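Procurement fraud trial, session notes: the Bravstead depot case

I sat through the morning part of the hearing and took notes by hand. The charge concerns the contract for the Bravstead bus depot, awarded to Teuber and passed almost whole to a subcontractor, Jirow. The prosecution says Jirow billed for drainage work that was never done.

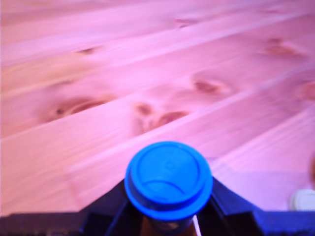

Page last changed: December, 16:40

The disputed item is line 232 of the final account. It covers 2,394 meters of drain pipe. The site survey ordered by the court found 600 meters in the ground. The defense does not contest the survey. Its position is that the remaining pipe was delivered, stored at the Jerkberg yard and later written off as damaged.

That argument depends on the delivery slips. There are 40 of them in the court file, and the prosecution says they all carry the same signature, including those for days when the man who signed was on leave.
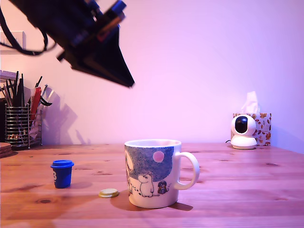 The accountant for Teuber, Hannelore Weidemann, was on the stand until the lunch break. She said she matched each invoice to a slip and had no duty to visit the yard. The judge asked who did have that duty. She named the site office. The site office was run by Jirow under the subcontract, so the firm sending the bills was also confirming them.

I have read the subcontract. Clause nine allows this arrangement if the city agrees in writing. No written consent has been produced so far, and the city's lawyer asked for more time to search the archive. The request was granted.
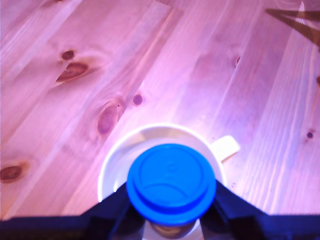
Two points remain open. The first is the amount of the loss. The prosecution counts the full price of the missing pipe plus labor, while the defense wants labor left out, as it was billed under a separate line. The second is intent. Careless checking is a civil matter under the contract. For a criminal conviction the court needs evidence that someone knew the slips were false.

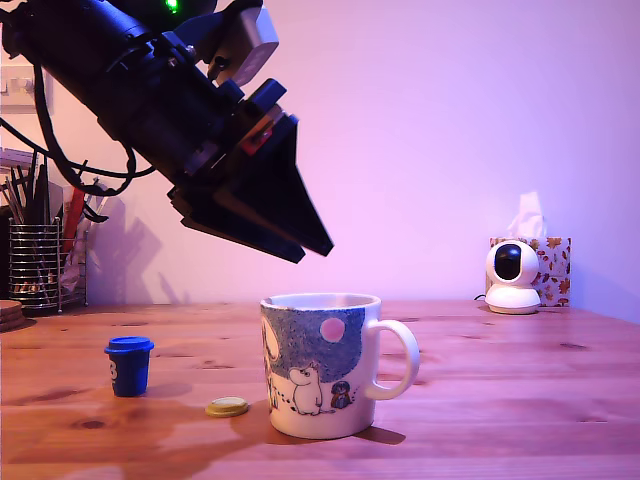 Photo: author's own

The yard manager from Jerkberg is the next witness. I will add his testimony to this page once I have typed up the notes. Comments stay closed until the verdict.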